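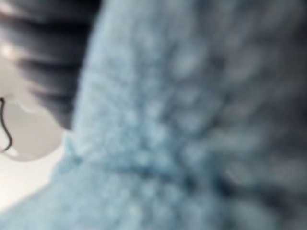 Wernbridge road safety update

The temporary signal at Simiyu Street and the Wekden bypass will stay in place through March, the town's streets department confirmed this month. It went up in November after a string of collisions at the left turn onto the bypass, most of them in the evening rush.

Town records show 68 reported crashes on the bypass last year, four of them with serious injuries. No one was killed. The year before, the same stretch had fewer reports, but the count then left out parking lot entrances, so the two figures don't line up exactly.

A traffic count in January logged 571 vehicles turning left from Simiyu Street between 4 p.m. and 6 p.m. Drivers had been using the gap by the gas station to skip the line, and that gap is now closed off with barrels. Please don't move the barrels. Two were found in the ditch last week and the crew had to come back out to reset them.

Obadia Swai, who lives on the corner and has asked for a signal at three town meetings, said the wait to pull out of his driveway is longer now but he would still keep the light.

"I used to hear brakes every night around supper," Swai said. "I don't hear that so much."

People walking to the bus stop should use the marked crossing on the north side. The south sidewalk is closed for 600 feet while the curb is rebuilt. The push button works, but the walk phase is short, and the department says it will add a few seconds once the new controller arrives.

Overnight lane closures start at 9 p.m. and end by 5 a.m. The detour is Flirer Road to Mill Lane - trucks should stay on the bypass and follow the flaggers.

Comments on a permanent signal can be dropped off at the town office or handed in at the February meeting, which starts at 7 p.m. in the library basement. Use the side door.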